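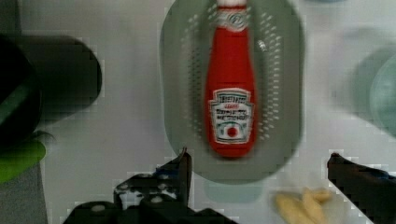 Marinho, wissenschaftliche Mitarbeit, Projekt Prelora

3.2 Was auf dem Tisch liegt und wohin es wandert

Abb. 4: Ketchupflasche, liegend im ovalen grauen Sieb.

Mit dem Ketchup habe ich mich, das gebe ich gern zu, länger beschäftigt als geplant! In unserer Befragung zum Tischabräumen (25 Haushalte, alle im November) wollte ich wissen, welche Gefäße Leute als Zwischenablage nehmen, wenn gerade kein Tablett da ist. Ein Sieb taugt dafür erstaunlich gut — hoher Rand, leicht zu tragen, und eine liegende Flasche kullert nicht weg. Sechs Haushalte machen das regelmäßig, sieben weitere »wenn's schnell gehen muss«.

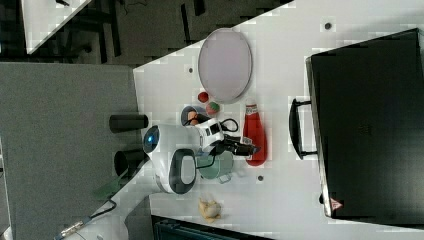 Schwieriger wird es bei Obst und Geschirr. Ganley zählt Schalen zum Geschirr, auch wenn noch etwas drinliegt; ich würde gefüllte Schalen lieber als eigene Gruppe führen (im Anhang stehen beide Varianten). Teller und Becher waren dagegen völlig unstrittig, die landen bei fast allen zuletzt in der Spüle.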